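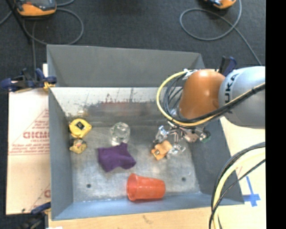
My sister-in-law, reading over my shoulder last Thursday, wanted to know why I was still so sour about home robots when they can clearly pick things up now. Picking things up was the hard part, she said. The rest is just practice.

I've been chewing on that since, because I think plenty of people believe it and I don't. I'll grant the first half. Ten years ago a robot arm wanted the same part in the same spot, facing the same way, all day long. Give it a bin with a clear glass, a crumpled purple cloth, a plastic cup on its side and a little orange block lying at a slant, and you'd have been wasting your afternoon. Now a gripper can be down in there with its fingers around the block, and that's a real change. I'd be a crank to say otherwise.

But look at what has to be arranged before that happens. The bin is metal, with sloping sides, and it's held in place with clamps. The arm is a big industrial one with cables looped all over it. Everything it could want is inside one box. My kitchen has never once put everything I wanted inside one box.

I worked eleven years in receiving at Melley, which did returns for mail-order housewares, and the job was mostly bins. A carton came in, we dumped it, and we sorted what was in it. My good days were 700 pieces. I couldn't tell you now how I picked up any one of them. What I can tell you is that picking up took up very little of my attention. The attention went to everything else: is this the lid to that, is this cracked or is it just dirty, did the customer send back somebody else's mug. I once spent 15 minutes on a single casserole dish, and it was the right call.

We had a demo there, toward the end. A company called Uvico brought in an arm and set it up by dock two. It ran 290 picks on the first morning and management was thrilled. It was fine at boxes, pretty good at mugs, and it had a miserable time with anything see-through. Clear glass was our second biggest category. They asked if we could keep the glass separate. Sure we could - by having a person pick it out first, which was the job.

That's the part that gets left out of the videos. I don't mean they're faked. I mean the chore has been cut down to the piece the machine can do, and a human being is standing on either side of it doing the rest for free. Somebody fills the bin. Somebody decides the cup goes here and the cloth goes there. When the glass tips over and rolls, somebody reaches in.

Now take it home. The nearest thing I have to a sorting bin is the kitchen sink after supper, and on paper it's the same problem: a metal tub with assorted objects in it. Add water. Add a knife under the suds, a pan with an egg welded to it, and a cloth that needs wringing before it goes anywhere. Then get the dishwasher open and work around the rack that sticks. Half of what I do at that sink is deciding. This can soak, that can't go in the machine, this is the good glass and gets done by hand.

Then there's the cloth. I have a soft spot for the cloth problem, as laundry is the chore I would pay cash to be rid of. Lifting a rag out of a bin is one thing. A fitted sheet is another, and so is a sock that's inside out. Bakero was supposed to have a folding machine in stores by August of whichever year that was. My neighbor put down a 40 dollar deposit. She got it back, to be fair to them, along with a very nice email.

The machines I do trust around the house are all dumb ones. The washer is a Wojcik that came with the place, and it's a drum that turns. It does one thing in a closed box and never has to wonder what a sock is. I suspect the next useful thing will be more like that than like an arm - something boring bolted to a wall that does one narrow job.

On the shop floor I'm less sour. If you've got the room, the clamps and the money, and your parts are mostly alike, I can see an arm like that earning its keep on second shift. I'd still want to know who gets called over when it drops something, and how often, and whether their hours are in the brochure.

As for my sister-in-law, I told her she could have her robot when it finds the lid to the blue container. She's been looking for that lid since Easter. So have I.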